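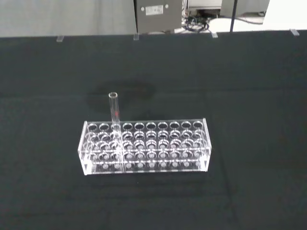

Equipment Planning Meeting, Tube Handling Cell
Apr 18, 2022
Chair: Rin Hosoda
Minutes of the previous meeting were accepted without changes.

1. Gripper purchase
Two quotes were reviewed. Zandidmont offers parallel jaws with 5 mm soft pads at $1,042 per unit, delivery in six weeks. Brondov is cheaper but charges separately for the mounting flange and has not confirmed the cable length. Agreed to order one unit from Zandidmont. A second unit will be considered in November.

2. Racks and glassware
Clear acrylic racks stay in the test plan. Opaque racks were proposed to simplify hole detection; declined, as the Brararton lab uses clear ones throughout. Budget for spare racks and glass tubes set at $165. Tubes to be ordered in one diameter only.

3. Work surface
Black cloth remains the standard table cover. R. Hosoda asked for a price on a rigid matte panel of the same size. No funds assigned yet.

4. Wrist camera
Mösli has quoted a replacement lens with a shorter minimum focus distance. Decision deferred until the current lens has been checked at insertion height.

5. Actions
Hosoda: place gripper order; request panel price.
Purchasing: obtain flange and cable details from Brondov in writing.
Lab: report lens check at the next meeting.

Meeting closed at 11:40.

Contact: Equipment Planning Office | Back to top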